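Plenlow Textile Reuse – progress report to Tindall, second period
Prepared by Beryl Greenwood

1. Sorting and folding
1166 garments were sorted in the period to November. Of these, 87 were rejected for holes or broken fastenings and sent to Jitton for rag. The remainder were folded and shelved by size.

Folding is done on a plain white tabletop. Each garment is laid flat near the middle and its corners are squared before the first fold. Unfolded stock waits in a plastic laundry basket at the back corner, colours mixed. Dark items take longer, as seams and hems are hard to see – a brighter lamp has been ordered from Brestska.

2. Shelving
16 bays are in use. Labels have been replaced on the lower rows. Baskets may be filled with up to 10 garments; beyond that the lower ones crease and need refolding.

3. Folding station, current layout

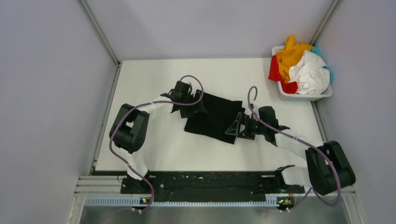

4. Next period
Fit the lamp. Complete the upper row labels. Revise the folding sheet for long-sleeved items and send a copy to Tindall with the next claim.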